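Home | Stage & Screen | Music | Books | Ask the Town | Log in

Reading time: 4 minutes
Print this page | E-mail this page

Solo show, seven characters, audience can't tell who's talking

Bit-na Yoo

Hi all, hoping someone here has done this. I've got a one-person play called Yin going into the Madside fringe in November. One actor (me), 7 characters, all in the same share house in Jandunness. Did a read through for friends on Friday and the feedback was lovely but also - nobody knew who was speaking for most of the second half. Ouch.

Most of it happens in the kitchen and bathroom. The landlady and the two sisters have a long argument over the sink and that's where people got properly lost. Three women, all cross, all in the same spot.
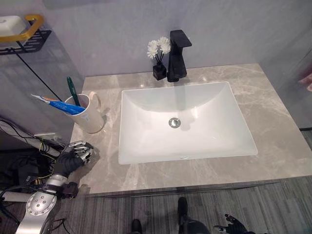
Basin with the black tap.

I've tried different voices but I'm not much of a mimic and the landlady comes out sounding like a pirate. I've thought about hats. Director (who is also me, budget reasons) is against hats. Script is 655 lines and I'd rather not cut a character this late becuase the programme copy's already gone in.

Also there's no real set, one chair and a bucket. We get a short bump in and out, shows either side of us.

Any tips? Has anyone seen it done well? Is it voices or is it something else. I've got 4 weeks.

Adelino Loureiro

Not hats. Did a solo thing years back with hats, dropped one in the front row first night, spent the rest of the run terrified of them.

It's where you look. Seriously. Give every character an eyeline and don't budge off it. Landlady looks up and left at the taller sister, taller sister looks down and right. If you swap those by accident even once the audience is gone and it takes them a page to come back. Video your argument scene on a phone with the sound off. If you can't tell who's who with no sound then it's not the voice that's the problem.

Second thing - the room. You know where the bathroom door is in your head, we don't. Decide it and tape it out at home, full size. Sink, door, washing machine, whatever's in the script. Then walk it till you're sick of it. You want to stop in the same spot for the sink every single time.
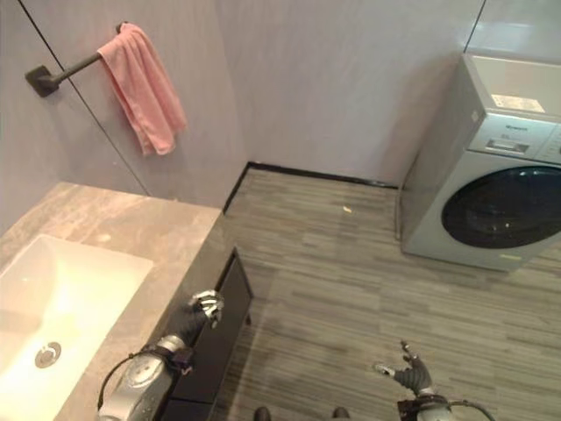
Small bathroom, basin one side and washing machine the other.

Then take the tape up and do it again. Where you drift is where you need a line or a prop to pull you back. The bucket can be a lot of things btw, don't be shy with it. I'd use it for the basin in the argument and nothing else in that scene.

And cut the "said" stuff if there's any left in. Somebody always leaves a "so then Margaret goes" in there as a crutch. Either you're being her or you're telling us about her.

Voices: pick two that are clearly different and let the rest sit near your own. Change the speed, leave the accent. Slow landlady, fast sister. Done.

Natália Carvalho

just do less characters. saw one at Madside last year with 6 and i couldn't follow it either, left at the end still not sure who the brother was. nice lighting but

tickets on Prasitix by the way? couldn't find it when i searched

Muthu Nambiar

Agree with Adelino on eyelines, disagree a bit on taping the floor, it made me stare at my feet for a week. But try it, people differ.

Bit nobody's mentioned is hands. Mine were the same for every part untill Ilídio Correia, who was directing me, stood at the back and yelled "whose hands are those" through a whole run. Awful evening. Very useful.

So one hand shape per person, that's all, chosen early and kept. Landlady has hers folded. Younger sister picks at her sleeve. Etc. 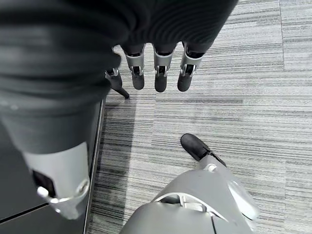
Don't forget a character who does nothing with their hands at all, every solo show needs one, it gives the audience a rest and makes the fidgeters read stronger. Harder than it sounds. Most actors told to do nothing go stiff at the elbow or make half a fist. What you're after is like the robot hand over the striped carpet - fingers straight down, small gap between each, no curl. Hold that for a whole speech and people will know it's the same person before you open your mouth. I'd give it to whichever of your seven is the calmest. Maybe the lodger if there's a lodger.

For the changeover, breathe in as one and out as the other. Full breath, don't rush it. In a three-way row you won't have time for that on every line so write yourself a couple of pauses. Someone turns the tap off. Someone looks at the door. Audience catches up.

Also do your argument scene for one person who hasn't read it, and stop halfway and ask them who's winning. If they answer with a name you're fine.

Break legs. What time's your slot? If it's one of the late ones I can come after work, Thursdays no good though.

Print this page | E-mail this page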